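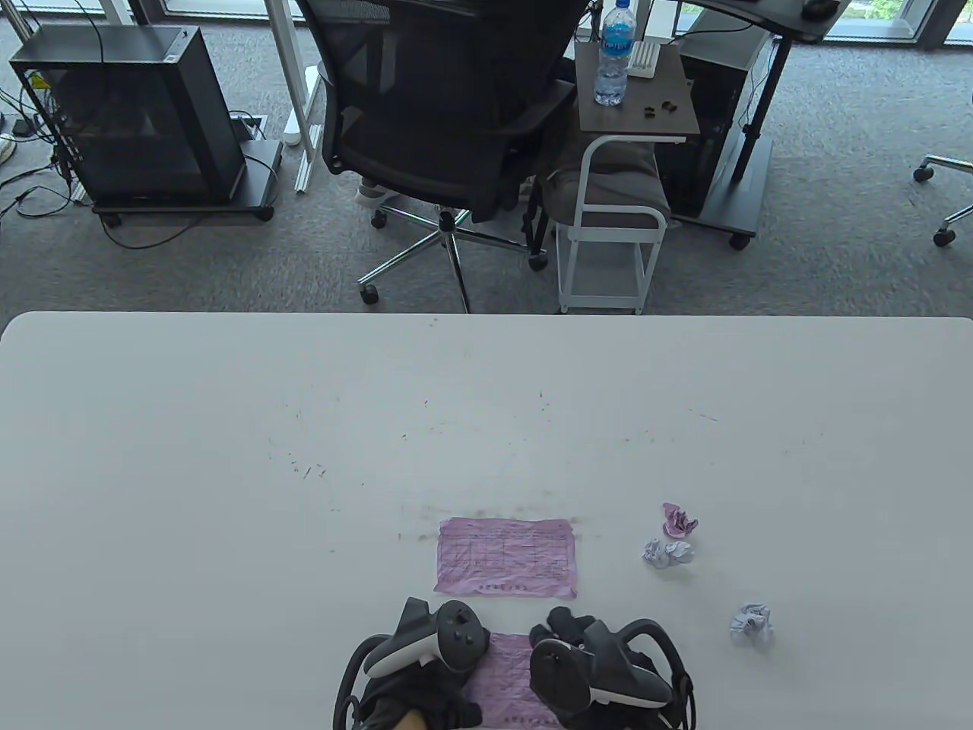 Wednesday, November
Posted by Ustyna Bilyk

Cut the last of the lovage this morning before it went to mush. The frost got the outer stems two nights ago and they were lying flat on the path, but the middle of the clump was still upright. I took what was green and left the rest to die back by itself. The celery smell stays on my hands through two washings.

The leaves are in the dehydrator now, low setting. Last year I hung them in the shed and they went yellow and tasted like hay. The roots I will leave until the plant is another year older. The old books say third year for the root and this clump was put in the spring before last, so it isn't there yet.

Radymyr Dovhaniuk came by at ten with the seed order form. We go halves on the bulk packets because neither of us has room for that much angelica. He wants to go back to Triltico this year. I would like to stay with Dernel, whose angelica seed came up well for me, and it has to be fresh or there's no point. We settled on angelica and sweet cicely from Dernel and everything else from Triltico. He wrote it all out and then found he had copied the wrong column, so we did the form again.

The order came to 174 dollars before shipping. My share is a bit more than half, on account of the skirret.

Angelica seed needs light and it needs cold. I will put it on the surface of the compost in deep pots, not cover it, and set the pots against the north wall of the shed with wire over the top. Mice had the lot two winters ago. The pots will stay out in whatever comes until April. I had good results with this last time and poor results with the refrigerator.

The horehound is a nuisance. It seeded itself all along the gravel and I pulled a bucket of it after lunch. I kept enough for cough drops. My grandmother boiled it with honey and made us hold it in our mouths, and I can't say if it did anything for the cough - it was so bitter that you stopped complaining. I make it with more sugar than she did. The first batch this fall didn't set and I have it in a jar as syrup, good enough in hot water.

Weighed the dried stuff in the afternoon, since I keep saying I will and don't.

Lemon balm, 200 grams. Too much. I don't even like it that well.
Marshmallow root, 569 grams, sliced and dry. Best year so far.
Calendula heads, didn't weigh them, one big jar and part of another.
Hyssop, a small bag.

The marshmallow did well on the low bed by the ditch at Ondside, where it gets wet feet most of the spring. The plants up by the house were half the height. I'm going to move those down when the ground is fit to dig, or now if we get a mild week. Radymyr says now. The soil there is heavy and I don't want to stand on it after rain.

Mrs. Yousafzai asked for a piece of the elecampane, so I split the big one with the old spade and kept back two pieces with good buds for her. They're in damp sand in the garage. It's a deep root and I broke most of it getting it out. The broken bits I scrubbed and sliced. They smell of violets a little, and then something more like camphor.

Still to do: mulch the lemon verbena or bring it in. It's in the large clay pot and I can't lift it alone. Label the mint divisions - I have three trays and only know for certain what is in one of them. Drain the hose.

Lovage was crisp by nine at night. Turned off the dehydrator and left the lid on. Will jar it tomorrow.

Contact: Ustyna Bilyk | © Ondside Herb Diary | Back to top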